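Padus extends household textile collection to Okirau

The Padus recycling service will extend its household textile collection to the Okirau district from October, following a trial in Treletti in which 968 homes took part.

Residents may leave clean blankets, sheets and towels at the kerb in a tied bag by 8 am on their usual collection day. Each household may put out up to 3 bags. Pillows and duvets are not accepted.

Bottles, caps and plastic bags must be kept apart from textiles and placed in the usual containers.
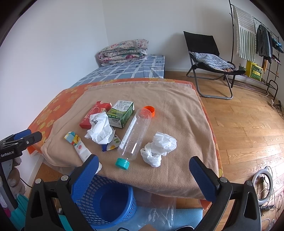
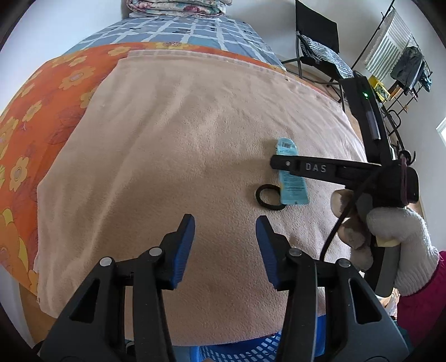

Blankets of all sizes are accepted.

Sorting will be carried out by Lamrani under a contract lasting 2 years. Residents in shared buildings will receive a separate letter with details of their collection point.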